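Projects > Student Robotics Club > Simo > Datasets > README

# Simo Shelving Set (book to file holder)

Hi, and welcome to the readme! I'm Junaid Hashmi, I look after the data for the Simo project at the Drunddale student robotics club, and this is our first proper release. It's a small set, made on club nights in February by people who mostly had an assignment due the next morning, so please be kind to it.

## What's in it

700 recordings of one chore: a book starts on the white desk and should end up in a file holder on the green-topped table. We picked it because it sounds dull and is a real pain to do. The book has to come up off a flat surface, travel past a corner, turn on its edge and go down into a slot that isn't much wider than it is. My first 14 tries at driving it were hopeless (they're in the set too, in the folder called early).

Each recording has:

- video from the head camera
- joint positions for both arms
- gripper open/close values
- a text label typed in by whoever was driving

Some recordings also have a fixed room view. Check the rooms column in index.csv before you write a loader that assumes they all do, which is what I did.

## The setup

Two tables, two heights. The file holders get swapped between sessions, so don't count on the colour or the shape staying put. Books vary as well, and we used whatever was on the club shelf, mostly paperbacks.

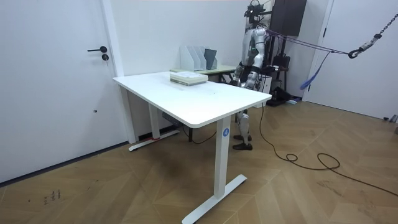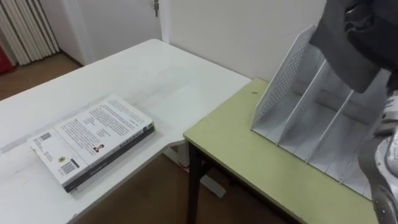
Room view first, with the robot on its harness behind the white desk, then a head-height view with a paperback lying back cover up and the perforated organizer on the other desk.

If you're running a session yourself, hook up the harness before you power on the legs. Mengal, our control code, will happily send a standing pose the second it connects. The cable needs to be clear of the feet too.

## Labels

Every recording is marked done, partial or dropped. Partial means the book got into a slot but was leaning or sticking out. I went back and forth on that one for weeks and I'm still not sure it's the right cut, so if your numbers look odd, try lumping partial in with dropped and see what changes.

Nine of us drove, and our styles are very different! Driver 3 is slow and careful. Driver 7 goes in from the side every single time. There's a driver column so you can split by person.

## Known problems

- Timestamps drift a bit in the longest recordings, up to 12 frames by the end.
- A few labels have typos ("bok", "holdre"). I've left them.
- Thick paperbacks are over-represented. Thin ones kept sliding out of the grip and people got fed up.

## Using it

Free for coursework and club projects. If you put it in a report, just say it came from the Drunddale club and tell me, I'd love to read it.

Last updated 18 March 2020.

## Comments

**tessellate:** Loader works fine on my laptop, thanks. Is driver 7 left-handed?

**Junaid Hashmi:** Nope, just stubborn.

**pm_drallport:** We tried the early folder with our first-years at Drallport and it was great for showing what bad driving looks like. Any chance of a hardcover batch?

**kettleon:** Row for the second session has a stray comma in the label, breaks my parser.

## Related

- Mengal: install notes
- Simo harness checklist
- Drallport spring meet: rules and sign-up
- Club nights: how to book a driving slot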